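Setting a tray: fork on the tray or on the plate?
Pornthorpe Home Forum > Kitchen and Table > Trays and serving

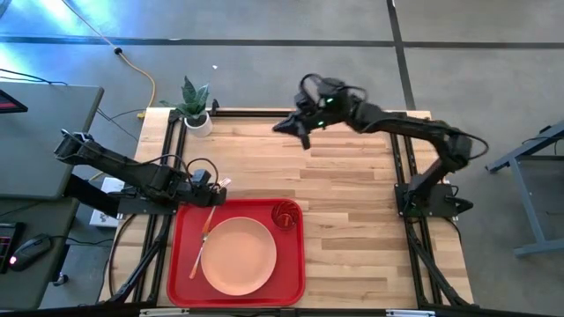 Original post

quandongpie
Posts: 106

I've been doing tray dinners for my mum since January and I'd like to settle on one way of laying them. Red plastic tray with raised edges, round peach plate with a wide rim, small clear glass. The plate takes up most of the middle. I put the orange fork on the left on a diagonal, tines up and away from me, and the glass in the top right corner.

Two questions. Should the fork lie straight beside the plate, or is the diagonal fine? And is the corner a silly spot for a glass?

The table is butcher block and I don't want rings on it, so going without a tray isn't an option.

Replies (6)

marg_on_the_murray
Posts: 1,808

Diagonal is fine. With a plate that wide there isn't much room down the side, and a straight fork ends up with its handle under the rim. Glass top right is where I'd put it for a right-hander.

tuckerbox
Posts: 18

I don't agree about the glass. A corner is the first part of a tray to dip when you carry it. I move the glass in behind the plate, towards the middle, and only fill it once the tray is down. I worked in a nursing home kitchen in Kiani for years and that was how we did all of them.

marg_on_the_murray
Posts: 1,808

If you fill it after you put the tray down then it doesn't matter where the glass is, does it? And behind the plate she has to reach over her dinner to get to it. Sleeves in the gravy.

tuckerbox
Posts: 18

Fair point about the sleeves. I'd still keep it out of the corner.

eler_bob
Posts: 2

Smaller plate. A rim that wide is wasted on a tray. Drop down a size and you have room for a knife and a serviette as well, and the fork can go straight.

Also put the plant somewhere else if you're short of table. I had a snake plant in a white pot on the end of ours and ended up moving it to the hallway.

quandongpie
Posts: 106

The plant is at the far edge near the corner and well clear of the tray, so it's staying. A smaller plate is a good idea, but Mum likes the wide rim for pushing peas up against. She doesn't use a knife most nights. I cut things up in the kitchen.

Marg, she's right-handed, but she holds the fork in her right as well. Should it be on the right then?

marg_on_the_murray
Posts: 1,808

Yes, if she only uses the fork, put it where her hand is. You could slide the plate left a bit and have the fork and glass both on the right.

tuckerbox
Posts: 18

That puts all the weight of the dinner on one side. Try it with food on before you decide. A bit of Flodasent mat under the plate helps, the thin stuff you cut off the roll. It washes up in the sink and the plate stays put.

quandongpie
Posts: 106

Tried it tonight with the fork on the right and the plate only a little off centre. She picked the fork straight up. I filled the glass at the table. Will look for the mat next time I'm in town.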